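How Do You Pick a Hand for a Robot?

Your hand can do a lot of jobs. It can hold a pencil, squeeze a sponge, turn a doorknob, and pick up a single grape without squashing it. You use the same hand for all of them.

Most robots are not built that way. A robot arm usually ends in a flat metal plate with bolt holes, and people attach a tool to that plate. When the tool is made for holding things, it is called a gripper. There are many kinds, and choosing one means trying them out.

Nasrin Rezaei tests grippers at a workshop called Morker. People bring her a job they want a robot to do, and she finds out which gripper does it best. Some of the jobs are big, like stacking boxes. Some are small, like putting caps on bottles.

Three kinds of gripper

Finger grippers close on an object from the sides, the way you pinch a cracker between your thumb and first finger. Some have two fingers and some have more. The fingers can be bare metal, or they can have a rubber pad on them.

Suction grippers work like the rubber cup on a bathroom hook. A pump pulls air out of the cup, and the air outside pushes the cup and the object together. Suction is good for smooth things like glass and cardboard boxes. It is bad at holding a sweater, because air leaks through the cloth.

Soft grippers have bendy fingers filled with air. When more air goes in, the fingers curl. They are used for things that bruise, like peaches.

A toy makes a good test

You may have had a shape sorter when you were little. It is a board or a box with holes, and each block fits through its own hole. A baby needs months to learn how to use one. It is hard for a robot too, and that makes it a useful test.

Think about what has to happen. The robot has to find the block. It has to close the gripper in the right place, lift, move over the board, turn the block so its shape matches the hole, and lower it straight down. If the block is tilted even a little, it catches on the rim of the hole.
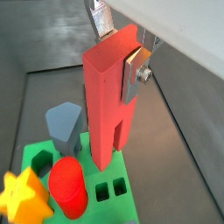 The fingers matter a lot at this point. A bare metal finger is flat and stiff, so it does not bend when the block bumps into something. The robot knows where the finger is, and if the block has not slipped, it knows where the block is too. But metal is slick. A block can swing or slide down while the arm is moving.

Rubber pads hold on better. The trouble is that rubber squishes, and a squished pad can let the block lean to one side. So a pad that is great for carrying may be worse for fitting a block into a hole.

Keeping it fair

Suppose you wanted to know which of two sneakers makes you run faster. You would not wear one pair on the grass and the other pair on the sidewalk. You would change the sneakers and keep everything else the same.

Testers do that with robots. In one test, Nasrin compared 4 sets of fingers. The arm was the same each time. The blocks started in the same spots, and the arm moved at the same speed. Each set of fingers got 9 tries with every block. She wrote down whether the block went in, whether it was dropped, and whether it got stuck on the rim.

One try that works does not tell you much - it could be luck. One try that fails could be bad luck. Doing it again and again gives you a better answer.

How does the robot see?

Some robots have a camera on a stand that looks at the whole work area. Others have a small camera on the wrist, just behind the gripper. A wrist camera goes wherever the hand goes, so it gets a close look at the block and the holes. It also has a problem. The gripper and the block are often in the way, and things very near the camera can look blurry.

Many test setups use both kinds. The stand camera helps the arm get to the right area, and the wrist camera helps with the last little bit.

Try it yourself

You will need a shape sorter or a puzzle with chunky pieces, a pair of kitchen tongs, and two rubber bands.

Pick up a piece with the tongs and try to put it in its hole. Do it five times and write down how many times it worked. Now wrap a rubber band around each tip of the tongs and do it five more times with the same piece.

Then close one eye and try again. It gets harder to tell how far away the hole is. A robot with only one camera can have that same trouble.

Words to know

Gripper: the part of a robot that holds things.
Wrist: the place where the gripper joins the arm.
Suction: holding something by taking air away from one side of it.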